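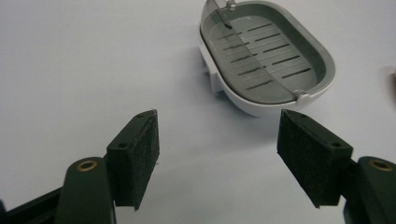 How do you stop bar soap from going soft in a soap dish?

Let it drain and dry between uses. Soap goes soft when it sits in its own puddle, so the dish needs holes, ridges or a rack that holds the bar up off the bottom.

Mine is an oval dish with a flat bottom and no drain. I would like to keep it if I can. The bar is mush after 2 days and there is a layer of slime underneath that I have to scrape out. Same thing with every brand I have tried since November. The dish is by the bathroom sink, not in the shower.

Posted 2018-02-21 by oyewole_48

Brigitta Eberhard
You can keep the dish. Get a soap saver pad, the kind that looks like a tangle of thick plastic thread, and trim it with kitchen scissors to fit inside. The bar sits on top and the water runs down under it. Rinse the pad and the dish under hot water when you see buildup - once a week does it at our house, with three people washing their hands.

Two other things help. Cut a new bar in half with a large knife and put out one half at a time. Keep the other half unwrapped in a closet or drawer so it hardens while it waits. Also look at where the dish sits. If it is right next to the faucet it gets splashed every time somebody rinses a toothbrush. Ours was, and moving it to the far side of the sink made more difference than the pad did.

Handmade soap with a lot of glycerin will still soften faster than a plain hard bar. I would not put that kind in a flat dish at all.

Jonas Aigner
Two rubber bands around the dish the short way, soap on top of the bands. Costs nothing. They get gross after a month or so, then you throw them out and use new ones.

dikgate
i just switched to liquid. 40 oz refill lasts us almost forever

oyewole_48
Thanks. Tried the rubber bands because I had some, and the bar slides off if the bands are too close together, so spread them out. Will look for the pad next time I am at the store.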